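The Gudesano 16 is the paper trimmer I reach for whenever a project has more than two straight cuts in it, and I've been wanting to give it a proper page of its own for a while now!

If you make cards, scrapbook layouts or little gift boxes, you already know that cutting is where things go wrong. A card base that's a hair off square will never fold nicely, no matter how pretty the front is. This trimmer fixed most of that for me (the rest was me not reading my own measurements).

## What it is

It's a sliding-blade trimmer with a 16 inch cutting length, so a full 12 x 12 sheet fits with room left over. The blade rides in a covered track, and the clear rail snaps down over your paper and holds it still while you cut. There's a swing-out arm on the right for longer pieces, and it folds flat under the base when you put it away.

- Cutting length: 16 inches
- Ruler: inches on top, centimeters along the bottom
- Weight of the base: 405 grams
- Blades: one cutting, one scoring, both included
- Colors: gray or sea green

## What it cuts

Regular printer paper, patterned paper, vellum and cardstock all go through in one pass. Glitter cardstock takes two, and I'd cut it from the back so the blade stays cleaner. It also does thin craft foam, which I didn't expect to like as much as I do. Chipboard is too much for it. Use a knife and a metal ruler for that and save your blade!

Kirsty Ellwood brought hers to our Saturday card class in March and we ran a 50-sheet pack of heavy cardstock through it for envelopes. The last cut was still crisp. She did have to brush the paper fuzz out of the track halfway through, so keep an old soft paintbrush nearby.

## Scoring

The scoring blade is blue and the cutting blade is black. Please check which one is in before you press down (ask me about the wedding invitations sometime). Score lightly twice instead of hard once, especially on paper with a white core, and fold with the bump on the inside.

## Blades and spare parts

Replacement blades come in a two-pack under item number 348. The older Pirnis blades look nearly the same but sit too low in the holder, so don't mix them. If your rail gets cloudy, wipe it with a damp cloth and a drop of dish soap. Alcohol wipes will haze it.

## Gudesano or Cao?

Josefina Palma asked me this one, and I think it comes down to what you make. The Cao is smaller, lighter and lovely for tags and photos, and it slips into a tote bag. It can't take a full scrapbook sheet, though, and the ruler is harder to read in the evening. If you only have space for one, I'd get the Gudesano.

Both are on the cutting tools shelf at the Cernorness shop, and you can try them on scrap paper before you choose. Bring a piece of whatever you use most!

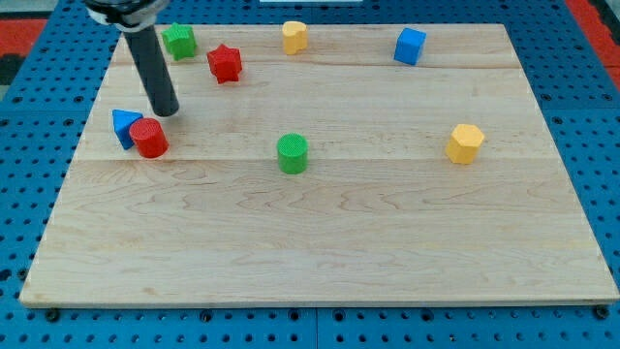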